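Guides > Kitchen and Bath > Wuladell Under-Sink Water Filter > Section 3: Installation and First Use

SECTION 3: INSTALLATION AND FIRST USE

Revised 4/18/18

This section covers fitting the Wuladell under-sink filter to the cold water line of a kitchen sink. The filter feeds your existing faucet, so no extra hole in the sink or countertop is needed. Read the whole section before you shut off the water.

3.1 Before you start

Check that you have the following parts from the box:

Filter head with mounting bracket
Filter cartridge (sealed in plastic)
Inlet hose, blue collar
Outlet hose, white collar
Four bracket screws
Spare washers
Reminder sticker

You will also need an adjustable wrench, a screwdriver, a pencil, a bucket, an old towel, and a flashlight. Leave the cartridge in its plastic until step 3.4.

The filter is made for cold water only. It will fit most standard cold shutoff valves. If your valve has been painted over, is badly corroded, or has no handle, have it replaced first.

CAUTION: Do not connect the filter to the hot water line. Hot water damages the cartridge and may release material it has already trapped.

CAUTION: Do not install the filter where it may freeze. In a cabin or other building left unheated in February, remove the cartridge and drain the hoses before you leave.

3.2 Choosing a place for the filter

The filter hangs upright on the side or back wall of the sink cabinet. Leave a gap of at least 3 inches below the cartridge so it can be lowered out of the head when it is changed. Keep the filter clear of the trap, the garbage disposal, and any pull-out trash bin.

Plan the hose route before you drill anything. Both hoses should make wide, easy curves. A kinked hose cuts the flow and will in time crack at the bend.

If there is an outlet in the cabinet or close to the sink, keep the hose joints away from it. Unplug small appliances on the nearby counter and move them back while you work. A countertop microwave can stay where it is if it is well clear of the sink. 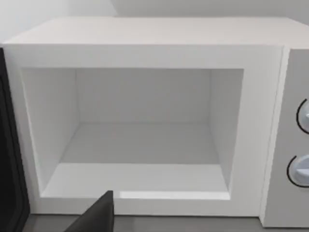
Hold the bracket against the cabinet wall and mark the screw holes with the pencil. Check the thickness of the wall against the length of the screws. In thin-walled cabinets the screws may come through the other side – glue a scrap of wood to the wall first and screw into that.

1. Drill a small starter hole at each mark.
2. Drive in the two upper screws, leaving them slightly loose.
3. Hang the bracket on the two screws and check that it is straight.
4. Drive in the two lower screws, then tighten all four.

NOTE: The arrow on the filter head shows the direction of flow. It can point left or right depending on which way you mount the bracket. Write down which side is the inlet, as it can be hard to see once the hoses are on.

3.3 Connecting the hoses

1. Turn the cold shutoff valve clockwise until it stops.
2. Open the cold side of the faucet and let the water run out. If it keeps running after a minute, the valve is not closing fully. Turn off the water to the house before going on.
3. Put the towel and bucket under the valve.
4. Unscrew the faucet's cold supply hose from the valve. Some water will drain out of it.
5. Put a washer in the blue-collar hose and screw it onto the valve. Screw the other end onto the inlet of the filter head.
6. Screw the white-collar hose onto the outlet of the filter head.
7. Join the free end of the white-collar hose to the faucet's supply hose.
8. Tighten each joint by hand, then give it a quarter turn with the wrench.

CAUTION: Do not overtighten. The collars are plastic and will split. Do not use thread tape or pipe compound on these joints. The seal is made by the washer.

If the faucet's supply hose is too short to reach, the Renaud extension kit adds 50 inches. Do not join two extension kits together.

Some pull-out faucets have a weight clipped to the spray hose under the sink. Make sure it can travel up and down without striking the filter or catching on the new hoses.

3.4 Fitting the cartridge

1. Wash your hands and remove the plastic from the cartridge. Avoid touching the top opening.
2. Check that the two rubber rings are seated in their grooves. Wet them with a little tap water.
3. Push the cartridge up into the head and turn it to the right until it clicks.
4. Write the date on the reminder sticker and put it inside the cabinet door.

Do not use cooking oil or petroleum jelly on the rings. Both make the rubber swell.

3.5 Turning on the water and flushing

A new cartridge holds carbon dust from the factory. The dust is harmless but will color the water gray or black at first. Flush the cartridge before you drink the water or use it for cooking.

1. Leave the cold side of the faucet open.
2. Open the shutoff valve slowly, a quarter turn at a time. The faucet will spit air at first – this is normal.
3. When the flow is steady, close the faucet and check every joint with the flashlight. Wipe each one with a dry paper towel and look for damp spots.
4. Open the faucet again and run cold water for 4 minutes.
5. Close the faucet, wait a few minutes, and repeat until the water runs clear.

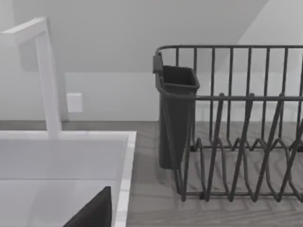 Kitchen sink and faucet.

If the faucet has a screen at the tip of the spout, unscrew it before flushing and put it back afterward. Carbon dust can clog a fine screen. On faucets where the screen needs a special key, flush first and clean the screen only if the flow seems weak.

The water may look cloudy for a few days. Fill a clear glass and let it stand. If it clears from the bottom up, the cloudiness is only air. If it does not clear, flush again.

Check the joints again after one day and after one week. Leave a dry paper towel under the filter for that week so that a slow drip will show.

3.6 Changing the cartridge

Replace the cartridge after 128 days of normal use, or sooner if the flow drops or the taste changes. Homes with well water or old pipes will usually need to change it more often.

1. Close the shutoff valve and open the faucet to release the pressure.
2. Hold the bucket under the cartridge and turn the cartridge to the left.
3. Lower it out of the head and let it drain.
4. Fit the new cartridge as in 3.4 and flush as in 3.5.

Used cartridges go in the household trash. They cannot be washed out and used again.

3.7 If something is wrong

Drip at a hose joint: Close the valve, undo the joint, and look at the washer. It should lie flat and be free of grit. Replace it with a spare if it is pinched or torn.

Drip where the cartridge meets the head: Remove the cartridge and check the rubber rings. Wipe the inside of the head clean and refit.

Low flow on the cold side: Check for a kinked hose and make sure the valve is fully open. Clean the faucet screen. If the flow is still low, change the cartridge.

Low flow on the hot side: The filter is not connected to the hot line. Look for a partly closed hot valve or a blocked screen.

Banging noise when the faucet is closed: A hose is touching the cabinet or a pipe. Move it, or hold it in place with a loose tie.

Water tastes stale after a trip: Run the cold water for a few minutes before using it.

Spare washers, rings, and cartridges are sold under the Tukamberg name as well as Wuladell. The parts are the same. Cartridges made for the older Birnungate filter look similar but turn the opposite way and must not be forced into this head.

Go on to Section 4 if you are connecting a refrigerator or ice maker to the same line.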